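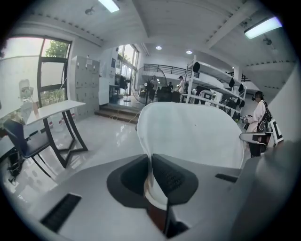 White-topped table and navy blue chair by the window.

Search this manual Enter a word or phrase Search

Drollmont Player's Manual
Section 7: Setting up a shared valley

Most people come to Drollmont on their own, and a good few of them never play any other way, which is perfectly fine by us. Sooner or later, though, somebody in the house or at the other end of a phone call will ask whether they can come and live in your valley too. They can! This section takes you through setting up a shared valley, inviting one other person into it, and keeping the save safe once you have both started changing things. If you have only just installed the game, please play through the opening chapter first, as far as the point where the ferry (the Theodorakopoulos, she of the dreadful horn) leaves you on the jetty at Bremness. The shared valley option stays greyed out on the main menu until then.

Before you start

You will need:

- Two copies of Drollmont, both updated to the same version. The version number is in the bottom corner of the title screen.
- A free Skurkix account for each player. You can't share one account between two people playing at the same time.
- 960 MB of free space on the host's machine, on top of what the game already takes up. The guest needs no extra space.
- An internet connection for both players, even if you are sitting in the same house.

Have a little chat before you begin about which of you is going to be the host. The host's machine holds the valley, and the guest can only visit while the host has the game running. If one of you tends to play for an hour every evening and the other only turns up at weekends, it makes good sense for the evening player to host. You can hand the valley over later on (see "Handing over the valley" below), but it's a bit of a fiddle and it's nicer to get it right now.

Note: A shared valley holds a host and one guest, so 2 players in all. The game will not let you send a second invitation while the first is still waiting.

Creating the valley

1. From the title screen, choose Valleys, then New, then Shared.

2. Pick a starting point. "Fresh" gives you both an empty hillside and a leaky hut, with the ferry just gone. "From my valley" makes a copy of a valley you have already played by yourself, and your own one is left exactly as it was, hens and all.

3. Give the valley a name. Names can be up to 40 characters long, including spaces. You can change this whenever you like from the noticeboard in Bremness, so don't agonise over it.

4. Choose how the money works. "One purse" means everything either of you earns goes into the same pot and either of you can spend it. "Two purses" keeps your earnings apart, and you can pass coins to each other at the bank counter. We would gently suggest one purse for couples and families and two purses for everybody else, but you know your own friends better than we do.

5. Decide what the guest is allowed to do. The three settings are Visitor, Neighbour and Partner. A Visitor can walk about, fish, and talk to people. A Neighbour can do all of that and can also plant, harvest and build on the plot you mark out for them. A Partner can do anything you can, including knocking things down.

6. Choose Make Valley and wait for the lantern to stop swinging. On an older machine this can take several minutes, and the picture may freeze while it works. Leave it be.

Caution: Don't close the game or put your computer to sleep while the lantern is on the screen. If the valley is only half made it won't open, and you will have to delete it and begin again from step 1. Your solo valleys are not affected.

Inviting your guest

1. Load the new valley and walk to the post office. It is the building with the crooked chimney, just up from the jetty.

2. Speak to the postmistress and choose "I'd like to send for a friend".

3. She will hand you a letter with a code on it. Pass this code to your guest however you like – by message, over the phone, or on a bit of paper pushed under a bedroom door.

4. Your guest starts their own copy of the game, chooses Valleys, then Join, and types in the code. Capital letters don't matter and neither do the dashes.

5. When the ferry horn sounds, go back down to the jetty. You'll be asked to shake hands with your guest, and once you have done so they are a resident and won't need a code again.
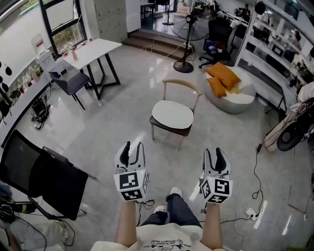

The code lasts for 7 days. If your guest doesn't get round to it in that time, the letter simply crumbles away in your satchel and you can ask the postmistress for another. She'll make a remark about it, but she does that to everyone.

Note: If you sent the code to the wrong person, take the letter back to the post office and choose "I've changed my mind". The old code stops working straight away.

Playing together for the first time

You'll both want to rush off in different directions, and you can, but there are a few things worth knowing before you do.

Time only passes when both of you are awake. If one player opens a menu, the clock carries on. If one player goes to bed, the other has until midnight in the valley to join them, and then the day ends for everybody. Shops will serve one of you at a time, so there may be a short queue at the baker's on market mornings (the baker's patience is longer than it looks).

Story scenes belong to whoever starts them. When the host starts one, the guest is offered a choice of coming along to watch or carrying on with whatever they were doing. When the guest starts one, it counts towards the guest's own friendships and leaves yours alone. The big seasonal gatherings, such as the lantern supper in December, always bring both players in, wherever they happen to be standing. Anything you were carrying is put safely in your trunk.

Tools are not shared. Each player has a set of their own, and upgrades have to be paid for twice. We know this is a sore point with some of you. Seeds, timber, stone and fish can be left in any chest with a blue lid, and both players may open these. Chests with a red lid open only for the person who put them down.

Caution: A Partner can sell anything in a blue-lidded chest, including gifts and festival prizes, and things sold at the end of the day can't be bought back. If there is something you would hate to lose, keep it in a red-lidded chest.

Saving and spare copies

The valley saves on the host's machine at the end of each day. If the connection drops in the middle of a day, the guest is sent home and the host can carry on alone. The guest keeps whatever was in their satchel, but any building work they had begun that day goes back to how it was in the morning.

To make a spare copy:

1. Finish the day and return to the title screen.

2. Choose Valleys and highlight the shared valley.

3. Press the Copy key shown along the bottom and choose a folder.

4. Wait for the word "Kept" to show beside the valley's name.

Spare copies don't overwrite one another, so it's worth clearing out the old ones now and then.

Handing over the valley

If the host wants to pass the job along, both players need to be online and standing inside the post office. The host speaks to the postmistress and chooses "I'd like to pass on the keys". The guest must then accept, and the game sends the whole valley across. The new host needs the same free space listed at the start of this section. Purses, friendships and permissions all come across as they were, with the former host joining as a Partner.

Caution: Make a spare copy before you hand over. Once the new host has finished their first day, the old host's version is locked and can't be played.

If something goes wrong

The code isn't accepted. Check that both copies of the game show the same version number, and restart whichever one has just been updated. The letters O and I are never used in codes, so try a nought or a one instead.

The guest is stuck on the ferry. Ask the host to walk right down to the end of the jetty. If the Theodorakopoulos still hasn't docked after a few minutes, the guest should choose Leave from the pause menu and join again. Nothing is lost by doing this.

The shared valley is missing from the list. Make sure you are signed in to the Skurkix account that created it. Valleys made under another account on the same machine are hidden.

Section last revised: Sep 21, 2026
Next: Section 8, Animals and their keep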